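Talten puts its house rules for hand-held grippers in writing

Talten has published the rules its crews follow when they record with hand-held grippers, and the document runs to 67 clauses. The first draft had 256. Llinos Mathias, who edited it, says the missing ones mostly repeated the word "appropriate."

The rules take effect in March at the Trulholm and Howells sites. Markers must face outward and be wiped before each session. Headsets are to be adjusted before the grippers are picked up -- a clause that apparently needed three meetings.

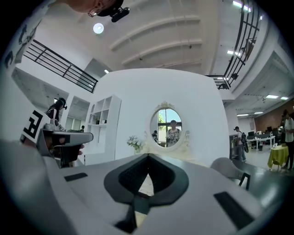
Passersby get a section to themselves. Anyone likely to wander through a recording must be told about it beforehand, and a sign on the door counts only if the door is one people use. Sessions that skip this step are to be deleted, however good the folding was.

Murkar, which buys the recordings, had asked for a fixed quota of 2000 per site. Talten settled on 1000 and a mandatory break, and Murkar has described the talks as "thorough."

Comments are open until Thursday. Mathias asks that they be sent as text, with a clause number, and that people read clause 12 before complaining that there is no clause 12.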